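I first heard of the open day from a paper on the door of my building in Fillton. A training gym in Vestville was opening its doors to everybody for one day, with free trial classes and a tour of the new hall. I am 41 kilos stronger on the deadlift than when I came to this country, but I had always trained alone, and I wanted to see how people train in a group. So I took the bus number 21 and went.

The gym is named Öztürkmen, after the family that began it as a wrestling room. It stands behind the old bus depot, and from the street you would not guess how large it is. The sign at the entrance says the hall has 641 square meters. There is one long room for barbells, one smaller room for mats, and a corridor with rowing machines on both sides, where you must walk a little sideways when the machines are in use.

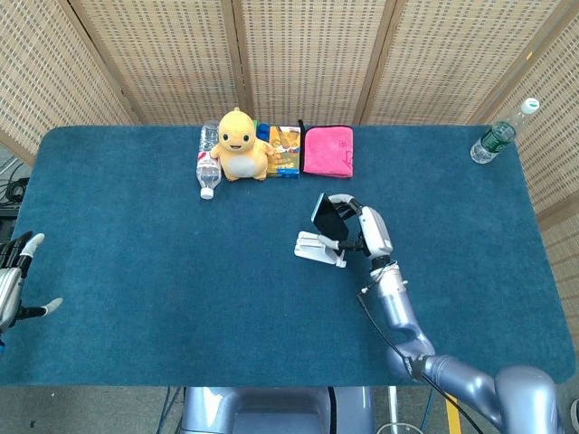 The day was divided into short blocks. You wrote your name on a list for the block you wanted, and a coach took the whole group. I chose the beginners' block, although I am not exactly a beginner, because the advanced one was already full.

We started with a warm-up of ten minutes. It was skipping rope, then squats without weight, then hanging from a bar. I must say that I was tired already after this. In my own training I warm up by walking to the gym. The coach went from person to person and corrected the squats. To me she said that my heels were coming off the floor, and she put two thin plates under them. I have been squatting for six years and I did not know this about my heels.

After the warm-up came the main part, which was the same for all but with different loads. Each round had rowing, lifting a kettlebell and stepping on a box. You did as many rounds as you could in twelve minutes. An older man beside me used the lowest box and the lightest kettlebell and he finished one round more than I did. He rested very little and never hurried. I went too fast at the beginning and spent the last three minutes mostly holding my knees.

On the rower there is a small screen that shows the distance. When we finished, the coach added the meters of our group and wrote 2141 on the whiteboard. The group before us had 2279. Some people in our group wanted to go again immediately. I was not one of them.

Then came the tour. What I liked most was the barbell room, where the floor is thick rubber and the racks stand far enough apart that you do not fear for your neighbor. The chalk is kept in bowls on stands. There are windows only on one side, and at noon it became quite warm. The coach who led us said that in January it is the opposite, and that people do the first half hour in a sweater. The showers are clean but there are only four of them, and after our block there was a line.

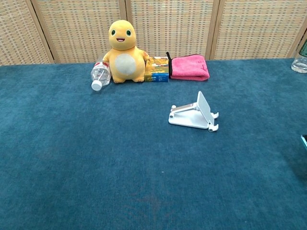
By the author of Brirstead Training Notes
May 28, 2026

I asked about the prices, as I think many readers will want to know. They did not give a price list in the hand, but asked everyone to come first for a talk, where they look at your goals and your old injuries. I do not like this way very much. I prefer to see the number on the wall. On the other side, the talk is free, and no person followed me to the door with a contract.

A few practical things, if you want to go to the next open day:

Come early if you want the advanced block. The list was full before I had found the changing room.

Bring your own lock. The lockers have none, and the desk had already sold all theirs.

Eat something light two hours before. I had eaten a big breakfast and I regretted it on the rower.

Parking is difficult. The bus from Fillton stops five minutes away, and from Brirstead you have to change once.

The mat room I saw only from the door, as a class for children was going on inside and the parents were sitting along the wall. It is also where the wrestling is still taught, two evenings in the week. I would have liked to watch this. For my next visit I have signed up for the talk and one more trial class, this time with lower shoes for my heels, and I will write again when I have done it.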